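Ruven Visa Wallet

A document holder for people whose right to be somewhere depends on paper. It holds 4 passports, 2 residence cards and the letter from the ministry that contradicts the other letter from the ministry.

The long pocket takes a full-size permit application folded once. Consulates dislike two folds. Nélida Palma, who designed it, has renewed her own papers in three countries and has opinions about staples, so the inner sleeve has a flat clip.
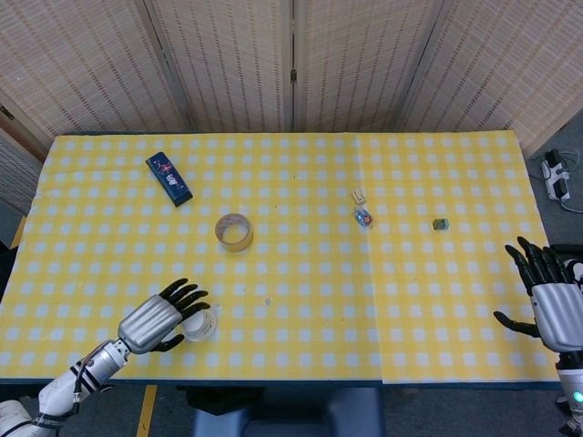
Yellow gingham, with a woven folding divider behind.

The cover is waxed cotton and shrugs off rain, which helps if your appointment is at eight and the line forms outside at five. The Berhe strap fits through both side loops and is sold separately, like most things in immigration.

Colors: slate, rust, official beige
Weight: 238 grams, empty
Closure: zipper, full length
Strap: not included

The first run was 1,000 pieces. Rust is back in October. Orders placed by noon Friday go out the same day, a processing time we mention with some pride.

Does not speed up your application.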